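Drurkasora Forum > Home > Small Spaces > Saving snack bags and wrappers, does anyone else?

saimi_p
I keep empty snack bags and candy tubes for craft stuff and my drawer is a mess. Lately I cinch each bag in the middle with a hair tie so it stays small. 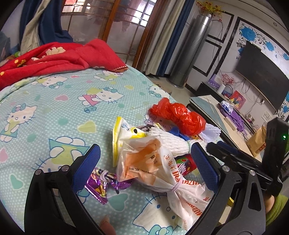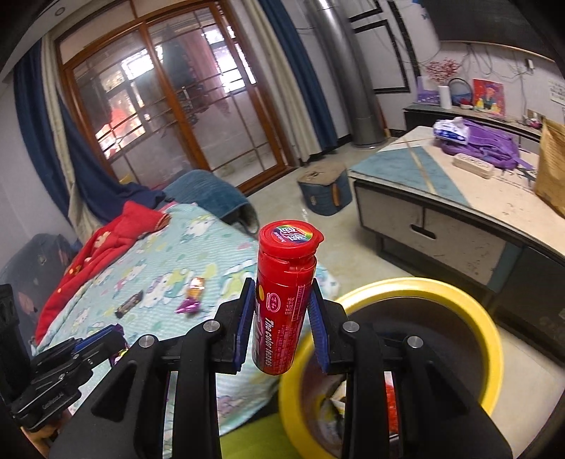 First pic: white bag with the pale pink tie. Second pic: red tube with the flip lid.

wosa32
The ties are a good idea. I fold mine into triangles and they pop open again in a day.

Mustonen_E
Don't see the point of the ties. You still have a puffy bag, just with a waist. Cut down one side, wipe, lay flat. I have 166 wrappers in one folder and it closes fine.

saimi_p
Flat is no good for me, I want the crinkle for bows. Purple foil looks better bunched.

tikkanen
Is that yarn in the first one? I'd keep yarn out of anything that held food. Crumbs get in it.

saimi_p
Yes, thick white. It goes in its own box after.

wosa32
What would you do with the tube? Mine hold buttons.

saimi_p
Beads, I think. I like the rainbow sticker on the lid so the label stays on too.

Mustonen_E
Check the lid first. I lost beads all over the floor from one like that. 6 of them I never found.

tikkanen
Rubber band over the lid. Eero, a folder of 166 wrappers is not a space saver either.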